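Household Robots, Handout 4: Tidying a Desk, or Why the Chores Are Still Ours

Notes by Ebise Shiferaw, revised 26/12/2023

Welcome back, everybody. Last time we left off with floor vacuums, and several of you wanted to know why a machine that can find its way around a sofa still can't put away what was left on it. I promised a proper answer, so please bear with me, because it takes a little while to get there.

Vacuuming is a chore where almost nothing has to be picked up. The machine covers the floor, and if it bumps a chair leg, well, the chair leg doesn't mind. Tidying is another matter. Every object wants its own grip and its own place to go, and the places are mostly in our heads. Take remote controls, which I come back to far too often (my family will tell you the same). One may be lying flat, and the next may be standing on end in an organizer with other things tucked in beside it. You and I change our grip without thinking. A two-fingered gripper has to come in from a workable angle, close on the right spot, and lift without dragging the neighbors along.

A good deal of the teaching is now done by people holding the gripper themselves and doing the chore by hand, so that the movements can be learned from afterward. The patterned squares you see on these tools help a camera work out where the tool is.

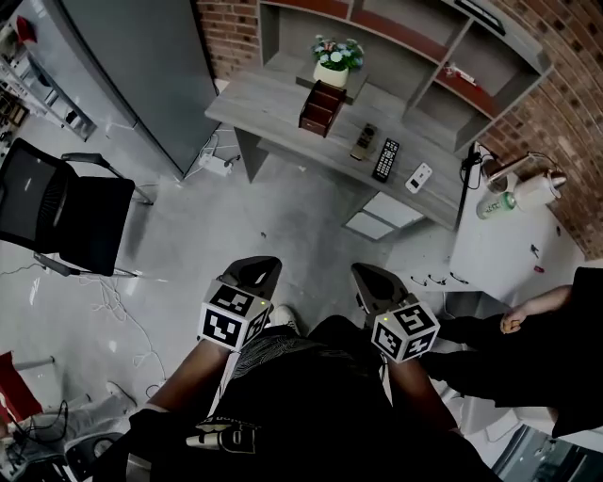
What the hand-held method gets right

First of all, it lets you work in ordinary rooms. You don't have to haul a whole robot arm up the stairs, and a person can walk from the desk to the kettle and carry on. Second, people are wonderfully good at recovering from small mistakes, and those recoveries are worth recording too – a learner who only ever sees perfect grasps has no idea what to do after a poor one.

What it does not give you is a finished housekeeper. The person holding the tool still decides what belongs where, still steps around the chair, and still knows that artificial flowers can be shoved a bit harder than real ones.

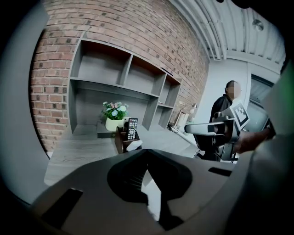 Now, reach is the part students tend to skip over, and I wish they wouldn't. A shelf above a desk means the arm must come in over whatever is standing on the desktop, and the wrist needs room to turn once it gets there. When you plan a task, write down the path of the wrist as well as the path of the fingers.

For discussion next time

1. Choose one surface in your own home. Which objects on it could two fingers pick up, and which would need a different tool?
2. Marius Coman argued in class that a tidy room is easier for a machine than a messy one. Where does he have a point, and where would you push back?
3. Try moving 14 small things from one shelf to another using only your thumb and one finger. Write down where you got stuck.

Please send your answers to Delia Pană before we meet. A page is plenty, though I do enjoy the long ones!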